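Subject: Re: [skinswap] Tendura overnight balm giveaway, anyone in?
Date: 08/02/2019

> Tendura are giving away 62 full-size jars of the overnight balm. You
> follow them, tag two friends and fill in the form with your address
> and phone number. US only, closes at the end of February. I've used
> the balm all winter and my hands have never been better. Go enter!!

I read the rules before filling anything in, and I'm not sold. The form wants a phone number for a prize that comes in the mail. Paragraph four says entrants agree to hear from "partners," and the partners aren't listed anywhere. I also can't find a line saying how the winners get picked. Random draw? Best comment? Whoever has the most followers?

Last year's Kitton giveaway had the same kind of wording. I entered with an email address I'd made for it, and by spring it had 205 messages in it, most of them for diet tea.

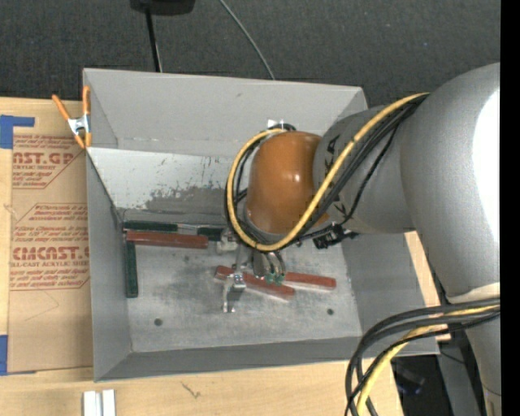

Ban wrote back to me off list that the Larkville store had a sign-up sheet for the same jars, name and zip code only, and that the clerk was handing out sample packets to anyone who asked. Fine, I'd do that before I'd do the form.

As for the balm, "never been better" after a winter of also wearing gloves doesn't tell me much. The first two ingredients are petrolatum and glycerin. I can get those at the drugstore for a lot less than what Tendura wants for a jar.

If anybody here has really won something from them, post and say so. I'd like to know if it showed up.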